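Sorting a Pile of Mixed Papers at Your Desk
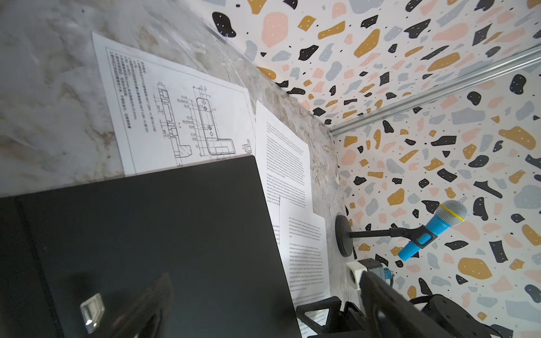
A bracket drawing, two printed text sheets and a closed laptop on the marble-patterned top.

My own pile had been growing for ages (I'm a keeper, I admit it!), so I finally cleared an evening and went through the whole thing. Close the laptop first, or you'll be reading email in five minutes.

Spread the sheets out a few at a time and pull the drawings before anything else. They're easy to spot, with their border lines and dimensions, and they like to lie flat, so give them a folder of their own.

Next come the text pages. Read the first paragraph of each, put matching pages together, and clip them before you pick up the next handful. My friend Sreekumar Warrier pencils a word or two in the top corner as he goes, and I've happily stolen that habit.

Anything you can't place goes in a tray until August.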